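Home Guides Materials Contact

Search this site Go

How to Flatten Cockled Paper

Damp makes paper swell unevenly, and it dries in waves. Mild cockling in uncoated sheets can be reduced at home. Do not treat pastels, watercolors or anything with a wax seal this way.

1. Test the ink. Touch a damp cotton swab to one letter and blot. If color lifts, stop.
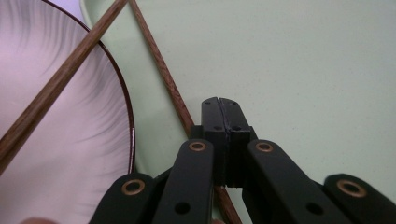 2. Humidify. Stand the sheet on a rack in a lidded box over 2 cm of cool water. Check it every hour. It should feel limp but show no wet spots.

3. Clear a surface larger than the sheet – grit underneath will emboss the paper.
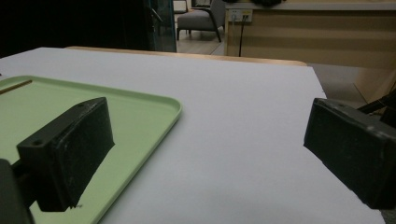

By Randa Khoury
Willstead Paper Notes, updated February

4. Press. Layer board, blotter, sheet, blotter, board. Add even weight and change the blotters after 30 minutes, then daily. Leave under weight for seven days.

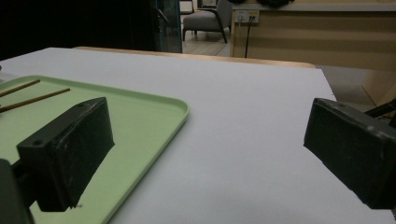

Blotters do most of the work in a press, and a used one must be fully dry before it goes back in. Dry them flat with air on both sides. A smooth, pale tabletop like this one, light gray-white, is good for inspection, as dark fibers and loose grit show up against it. Turn each blotter over and brush it before reuse.

Related guides
Removing Rusted Staples
Storing Folded Maps
Choosing Blotter Weight
Wheat Paste, Small Batch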